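Small Parts, Small Tray
Getting beads and paint onto one work surface without losing either

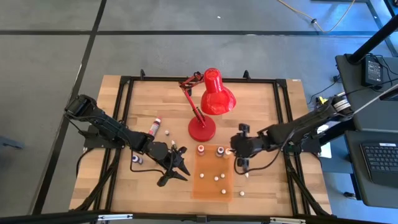 Three small paint bottles along the top of a translucent orange tray, white beads below them, and a red desk lamp behind.

Bead painting is a job with a high rate of loss. The parts are light, they roll, and most table surfaces are flat enough to let them go a long way. A tray fixes most of this. Seven beads are visible on the table in the photograph, and three of them are off the tray.

Size matters less than the lip. Etorari sells a tray with a 7 mm lip, which holds a round bead at rest but will not stop one that has been flicked. A deeper lip stops more beads and gets in the way of the wrist. For beads painted on a stick or pin, the shallow version is easier to live with.

Color is the second choice. White beads on a white tray are hard to find under a lamp. Orange gives good contrast with white and poor contrast with red or amber stock, so a bench that handles mixed colors needs a second tray. Translucent plastic also passes some of the wood grain through, and on striped butcher block the pattern can be distracting. A sheet of plain paper under the tray removes it.

Paint bottles belong at the far edge, caps on. Cap color is a fair guide to contents on some lines and no guide at all on others. The Fillness range uses one cap color per finish, so two reds can sit under different caps. Put a dab of the paint on the cap and let it dry.

Lighting is simple. A jointed lamp with a conical shade and a heavy base stays where it is put. Aim it from the side opposite the working hand. Straight down produces a bright spot on wet gloss that hides thin coverage. Alonska rates its bench bulbs at 2,000 to 3,000 hours; the color of the light is worth checking before the hours are.

Allow 20 minutes between coats for thin acrylic, longer in November if the room is unheated. Beads set down early pick up a flat spot, and it shows through every coat after that.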